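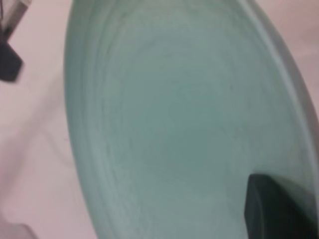 I have now watched the first two episodes of Givmont twice each and I'm not even slightly sorry. If you've missed it, it's the new fashion competition set in an old mill in Undholm, where a group of people who make clothes for a living (or would like to) are shut in with some very good fabric and not enough time. There are eight episodes in all, and I already know I'll be miserable when it ends.

What I love is how much sewing they show! So many of these programmes skip from a pencil sketch straight to the catwalk, and you never find out how anyone got a sleeve in. In the first episode there was a good four minutes on one collar. My sister left the room. I moved closer to the telly.
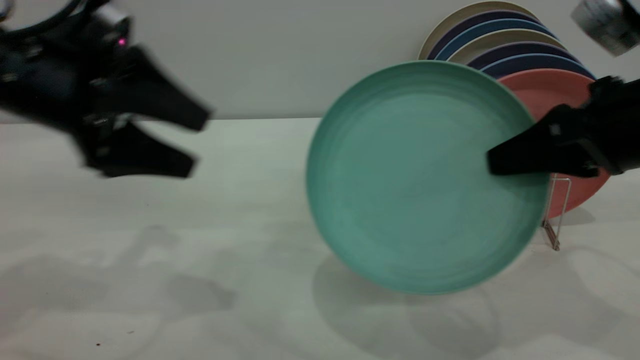

Teal plate up front, coral and navy ones in the rack behind.

The first challenge was a winter coat using no more than 60 pounds' worth of cloth, lining and buttons included. Half of them blew the lot on wool and then had to line their coats with whatever was in the offcuts bin, and some of those linings were the best thing on the catwalk. There was a mustard one with old curtain inside that I would wear to my own wedding.

Hajnalka Sárközi is my favourite by miles. She's 70, she made stage costumes for most of her life, and she cuts without a pattern while chatting to whoever is at the next table. Her coat was dark red with enormous pockets and a back pleat that opened up when the model turned round – I made a noise out loud. The judges put her second. Second! I've written a long message to my friend about it and I won't repeat it all here.

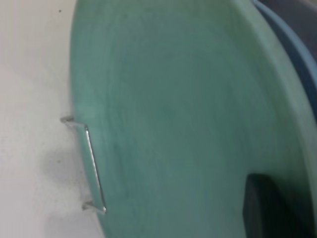
Episode two was knitwear, and I did worry for a bit, as it's hard to make knitting exciting on screen. They got round it by giving everyone a box of old jumpers to unpick and start again with. The youngest contestant, who is 19, had never unpicked anything in her life and ended up with wool round her ankles, her chair and a member of the crew. She still finished. It was a bit short in the body, but the colours were lovely and she got through.

A small moan, as I do have one. The music is far too loud during the judging, and I had to put the subtitles on to catch what was being said about the hems. 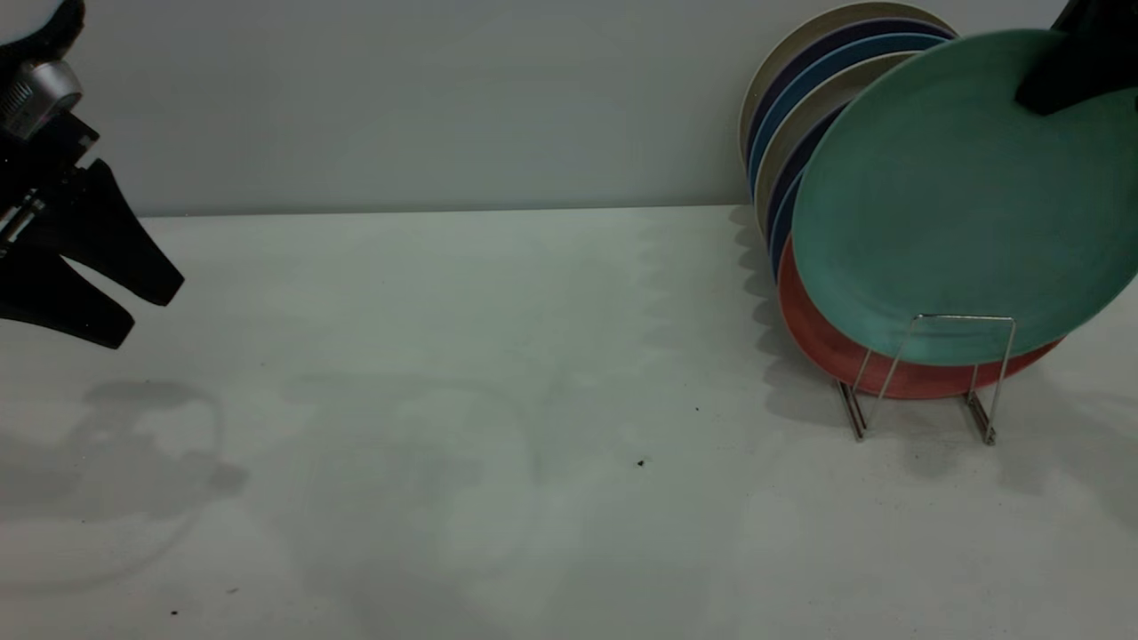 Who I think will win

Hajnalka, obviously, if there's any justice. After her I'd go for the quiet man at the back table who used to work at Polell and presses every single seam. He hasn't had much screen time yet, and in my experience that means a big week is coming. I'm less sure about the one who keeps talking about Eichhorn, where he did his training. His tailoring is beautiful but both his outfits so far have been grey, and the knitwear one looked very itchy.

Next week is evening wear, and the trailer had a glimpse of somebody crying into green velvet. I've got the sofa booked and the good biscuits hidden. If you're watching too, tell me who you're backing – and if you know where I can get a coat pattern with pockets that size, please, please leave it in the comments.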